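Chapitre 4 – Retrait dimensionnel des mailles

Temps de lecture : 2 min · 44 partages

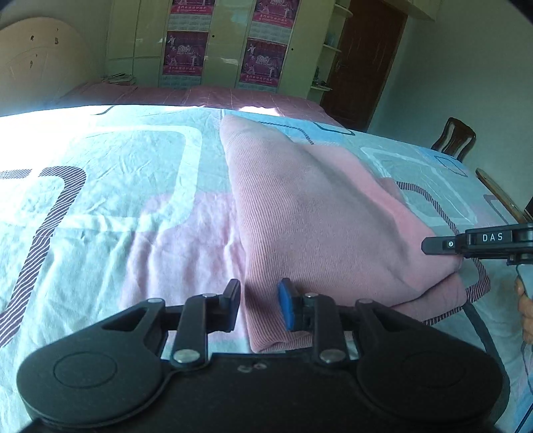
Selon Girish Kashyap, le retrait d'un tricot se joue dès le bonnetage, et le lavage ne fait que le révéler. Le présent chapitre reprend cette thèse et la discute. On y définit le retrait en colonnes et en rangées, mesuré sur une éprouvette de 200 mm après un cycle à 40 °C. Les fils Midow et Zerska servent de référence – le second en torsion S uniquement. Le feutrage est traité en 4.2.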